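Chapter 7
Fingers: The Part Everyone Gets Wrong First

Most books on home robotics put the gripper near the end, after the motors and the code, as if it were trim. I think that order is a mistake. A gripper that closes on air in a tidy video tells you very little about whether it will pick up a teaspoon, and the claims made for cheap ones deserve a hard look before you spend a weekend printing parts.

The Mostthorpe workshop build, which we follow through this chapter, began with a hand-held gripper and two fingers from the Trolholm pattern. The plan sheet promised 300 clean grips between adjustments. We logged 504 attempts over one December and never got past 20 in a row without something slipping, twisting or coming loose. Your numbers may be better. I would still want to see them written down.

Before any test, open the fingers all the way over a plain, pale surface and look at them for a minute. Compare the two tips for height, look at the small round hole or recess near the end of each, and run your eye along the inner edges. A thin pin or wire standing out into the gap, or a jagged bit on an inner edge, can touch the object before the finger does. 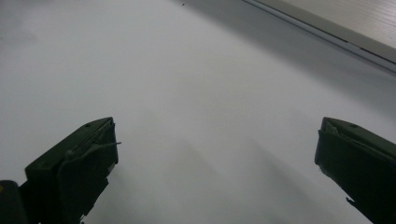
7.1 What "Grip" Means

The word covers at least two different jobs, and sellers slide between them. Holding is keeping an object still against its own weight. Picking is getting hold of it in the first place, from wherever it happens to lie. The Galtus test used in this chapter scores them separately, with 20 tries for each. Start with holding. Place the object between the fingers by hand, close them, and write down what happens, including the tries you would prefer to leave out.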